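Shop notebook, Feltstead -- June

Print | E-mail

8:10. Coffee, then straight to the overnight log. Fandano finished its whole list before the first person came in, which makes three mornings running. I know I said I wouldn't get excited until we had a full week, but I'm excited.

For anyone picking this notebook up in the middle: Fandano is the bin handling setup, Paul is the job list that tells it what to do, and Dandley is where the finished kits go. The old way, whoever was on early shift spent the first part of the day pulling bins, reading the paper sheet, walking parts across, and putting the bins back. Everybody did it and everybody had their own order for doing it. I was fond of my own order and I still think it was the best one.

Kit count target from Dandley is 200 for this round. Our record by hand was lower and we were all sore. I'd like to get through this one without anyone lifting a full bin from the bottom level.

8:45. Talked with the early shift about how the mornings feel now. Strongest opinion was about noise. The room used to fill up with people calling part numbers back and forth, and now it's quiet enough that one person has started bringing a radio. Two people said they miss the calling. I hadn't thought of that as something you could lose, so I'm writing it down. We agreed to keep the ten minute huddle even on days when the list is clean, and the radio stays.

Also agreed: carts get parked with the casters straight. If a caster is cocked sideways the cart creeps when it gets nudged, and then Fandano goes looking for a bin a little off from where it thinks it is. It usually recovers. It takes its time about it though, and you want to go over and help, and you're not supposed to. 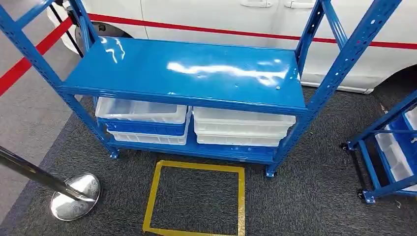 Who decides what goes on the morning list now that nobody writes the sheet?

The late shift does. Whoever closes enters the jobs in Paul before leaving, and the early shift can change the order until the first job starts. After that a change goes in as a new job at the end. We tried letting people shuffle the list while it was running and ended up with two half-built kits and a long argument.

Same rule goes on the wall by the door. I'll letter it myself so it's readable this time.

9:30. Tape. We've gone back and forth on this and I want the conclusion in one place. Yellow for anything a person or a cart has to line up with. Fresh tape when an edge lifts, don't press the old piece back down. If you move a mark, pull up the old one the same day! Last month we had two marks for the same spot and half of us used one and half used the other, and both halves were sure.

Does the line need to be perfectly straight? I asked the Dandley crew what they do and they use a steel rule and a chalk line and it looks gorgeous. Ours is done by hand, kneeling. It works fine for our purpose, so I'm not going to make anyone's knees pay for pretty.

9:50. First real snag. Job 75 stalled. Paul said the part was in one bin and the part was in the bin next to it. Somebody (could have been me, I was closing) put it back wrong. In the old days this never mattered, you'd look, see it wasn't there, reach over one, and forget it ever happened. Fandano stopped and asked. So now every misplaced part leaves a record, and I can see how that would make people nervous.

Talked it through at the bench. What we settled on is that the record keeps the bin and the part and leaves out who closed. I want to know where things drift. I don't need a name attached. One of the newer folks said, a little quietly, that this was the thing they'd been worried about since the whole project started, and I wish I'd brought it up weeks ago. Changed the setting in Paul while we were all standing there so everyone could see it done.

10:20. Pulled the stall history with the names column gone. It's great reading. Most of the misplaced parts come from pairs of bins that look alike and hold things that look alike -- the short brackets and the slightly less short brackets, mainly. People were correcting for that every single day without mentioning it. Years of it! We're going to move the two bracket sizes to different carts and see what the history looks like afterward.

I keep coming back to this. The machine is slower than a good person at noticing, but it's made us write down what the good people were noticing. The bracket thing alone is worth the bother.

11:00. Cable check along the floor by the work tables. Moved one run that had wandered into the walking path. Reminder for all of us, me included: cables get tidied before the shift starts, when the floor's clear and you aren't stepping around each other. Power strips stay where you can reach the switch.

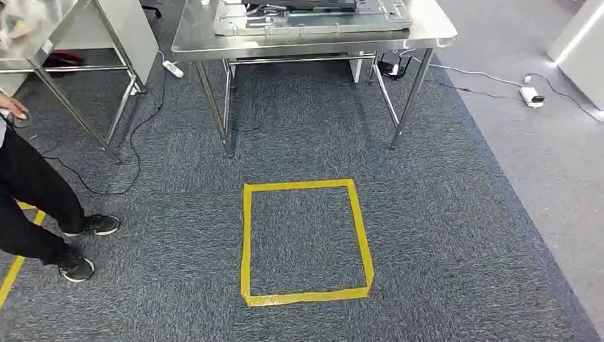 Next thing on the list was the hand tasks, the ones we've decided to leave with people for now. Current thinking:

Soft stuff stays with us. Covers, wraps, anything that flops. Fandano can get hold of it but folding it the way Dandley wants is another matter, and our fastest folder does it so neatly that it'd be a shame to take it away anyhow. She's asked to keep it, too. Put her down as the person to ask.

Final look stays with us. Every kit gets a person's eyes before the lid goes on. This used to be squeezed into whatever minutes were left at the end and it's now a proper job with a chair and a good lamp. Early shift swaps in and out of it on the hour so no one goes cross-eyed.

Starting a run stays with us. I'd gotten lazy about this one. Someone has to be in the room, awake, and looking at it when a run starts, and they say "starting" out loud. For the overnight list that means the last person on late shift stays through the first job.

Then there's the stuff in between, where we haven't made up our minds. Restocking is the big one. It's heavy and dull and I'd love to hand it over, but restocking is also how you learn where everything lives. The two newest people on the crew have never done a full restock, and it shows when they're hunting for something. I'd vote for doing it by hand once a month, everybody, with donuts. Will raise it.

12:40. Lunch ran over, my fault, I got talking.

Counted up the bin entries in Paul against the shelf labels while it was quiet. Paul has 256 bins listed. Labels agree, after I found one that had been entered twice under two spellings. Part lines come to 1360, and I spot checked a page of them and found a single old number that Dandley retired in the spring. Fixed. I used to dread this check and it took me less than a lunch break (a long lunch break, see above).

1:30. Worked with two of the late shift who came in early to learn the recovery steps. So far only early shift has been shown, and that's a bad way to run things when the overnight list starts on late shift's watch. Steps as we taught them today, for the binder:

Stop the run from the panel. Wait for the light to go steady. Look before you reach. Take the part out by hand and set it on the bench, never back in a bin. Tell Paul the job is open. Start again from the next job and leave the open one for a person.

They each did it twice with me watching and once with me over by the sink pretending to wash a cup. Both did fine. One of them asked if she could change the wording on the stop screen, which says "interrupt cycle" where any normal human would say "stop." Yes please. Sent that over to the Fandano people with her wording.

2:15. Practice pass with the soft goods, mostly out of curiosity. We want to see how far off it is before anybody makes promises.
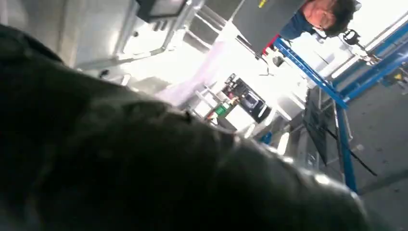
Closing the hand comes out well when there's a loose fold to pinch, and poorly when the cloth is lying flat. The letting go is what needs work. A stiff part drops where you release it and cloth has its own ideas. I've got three things to try tomorrow: a shallower approach, a slower release, and setting the cloth down against an edge so it has something to catch on. I'll try them one at a time. (I always say that and then change two at once.)

Our folder came over to watch and gave better advice in five minutes than I'd found in a week of fiddling. She said she never grabs the middle, she finds a corner and lets the weight hang so the rest straightens itself out. So the first thing to try tomorrow is her way, ahead of my three. If it works it goes in the settings file under her initials, with her okay.

3:30. Hours. This came up at lunch and I promised to write down what I know. Nobody's shift is getting cut this summer. Early shift start moves later by half an hour beginning with the next schedule, same total hours, and the half hour goes on the end. For people with school drop-off that's a gift. For the two who like to be out by mid-afternoon it's a pain, and I've asked whether they can stay on the old start and take the final look job first. Waiting to hear.

Past summer I don't know, and I told them so.

4:10. Backs. We've been keeping the sore back tally on the whiteboard since winter and there hasn't been a new mark since the bottom level bins came off our hands. It's a small crew and a scrap of a tally, so I won't hang too much on it. I still took a minute to stand there grinning at the board.

For tomorrow:
Bracket bins to separate carts, new labels, update Paul before the overnight list.
Corner grab on the cloth.
Ask about restock day.
Letter the sign for the door.
More yellow tape, we're on the last roll.
Find out who has the good scissors.

Print | E-mail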